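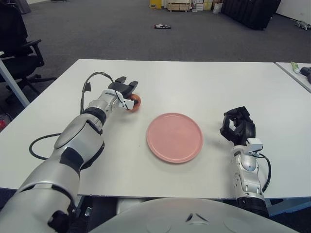 The Drurkis table in January, with the plate set for Exercise 14.

The Steyn Institute Robotics Society kept its minutes in a green binder, and the minutes for the winter term were my responsibility. The instructions were plain. The secretary was to record the time, the exercise, the members present and the result, and was to leave out all opinion.

Exercise 14 read as follows in the handbook: "The unit shall place the object upon the plate and withdraw." The unit was named Drurkis. The object was small and orange. The handbook had been written by members who graduated before any of us arrived, and it did not say how long the unit should be allowed to take.

We were five that term. Four were preparing for the Brasier Cup and had divided the work among themselves according to the rules of the competition. I was the fifth, and I had the binder.

On the first evening Drurkis carried the object toward the plate, stopped, and stayed where it was. The team leader called the attempt void at 7:40. I wrote "void." On the second evening the same thing took place, and I wrote it again. By the end of the month the word filled most of a page, and I had begun to note privately, in pencil, how long each pause had lasted. The longest was 53 seconds. The members spoke very little during it.
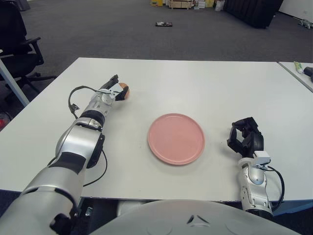

The entry I have been asked to explain concerns the last practice before the Cup. The Society had received a letter from the judges at Starkivus, who wished to know whether our unit would compete, and the team leader required a result that could be sent in reply. The program was started at the usual hour. I looked up from the binder to find the orange piece held in the left gripper just short of the plate, and the other hand open, its fingers spread, with nothing in them. I had seen a person stand that way once, at my grandmother's table, waiting to be told that she could sit down.

The team leader asked for the time. I gave it. She then asked me what I had written, and I said that I had not yet written anything.

"Then write void," she said.

The rule against opinion was printed inside the cover of the binder, and I read it through once more. Under the heading for results I wrote, in ink, "The unit is considering the matter." I signed the page and dated it – as the rule required – and we remained in our places until the building closed.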